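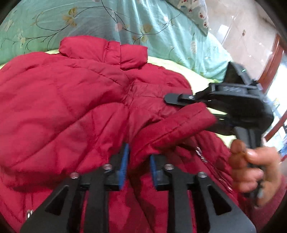

4.3 Folding a quilted jacket for drawer storage

Applies to: padded jackets with a stand-up collar and front zipper. For hooded or down-filled coats, see 4.4.

1. Clear a flat surface at least 40 cm wider than the jacket. A made bed is suitable.
2. Empty the pockets and close the zipper to 11 cm below the collar.
3. Lay the jacket flat and spread the collar to its full width.
4. Lift each sleeve by the cuff end and draw it out until the long seam is straight.
5. Smooth the quilted panels outward along the stitch lines. Work out any puckers near the middle before folding.
6. Fold one sleeve across the body, then the other. Keep both cuffs inside the side seams.
7. Fold the sides to the centre. The folded width should not exceed 40 cm.
8. Press the air out with flat hands, starting at the hem, and fold in half toward the collar.
9. Place in a Hatley drawer insert, collar facing the front.

CAUTION: Do not pull on the quilting thread. Metal zipper pulls can mark shiny fabrics. Turn the pull inward before step 8.

NOTE: Wrinkles beside the zipper are normal in thin panels and do not need pressing. Never iron padded garments.

NOTE: The Hatley insert holds garments up to 400 g. Store heavier jackets on a hanger (see 4.6, Colours and labels for hanging storage).

4.4 Hooded and down-filled coats

Fold the hood flat over the back panel, then follow steps 1 to 8. Do not use the drawer insert.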